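### 4.2 Moving stores and shelters before the flood season

The households of the upper Wistach valley kept two sets of dwellings well into the last century. The lower houses stood near the gardens and the fishing places. The upper ones, which were smaller and built closer together, were used once the river began to rise. Families usually moved in May, taking their bedding, tools and seed with them, and left most of the dried food in lined pits on the slope between the two sites.

We recorded 76 of these pits during the survey. Most lie above the flood line marked on the oldest parish map, and eight were dug into the same terrace wall. Elba Gaete's earlier field notes list fewer pits, but her team did not have access to the land east of the Maldonado road. The practice was still remembered by elders at Asico, who gave the same order of work: pits first, then roofs, then animals.

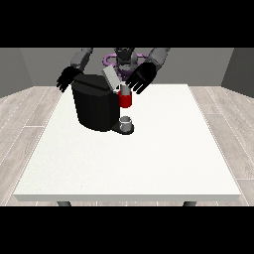

**Figure 3.** A humanoid robot leaning over a black coffee machine on a white table, computer-rendered.

Why did the households stop moving? The upper land was fenced after the Pindness estate changed hands, and families lost the right to build there.

The fencing did not end the use of the pits all at once. Several families went on storing beans and dried fish on the slope, walking up at night when the estate was closed to them. Others dug new pits behind the lower houses, where the ground was wetter. Leiva recorded two accounts of a whole winter's food spoiling in pits of this kind. Both speakers blamed the soil - neither blamed the way the pits were lined.

Interest in the upper sites returned after the flood of 2000, when the lower road was under water and the school had to be closed. The tribal council asked for the old terraces to be mapped, and Pilar Leiva began the interviews used in this section. Her recordings are held at Asico and may be heard with the council's permission. Place names given by the speakers have been kept in their own spelling, even where the parish map differs.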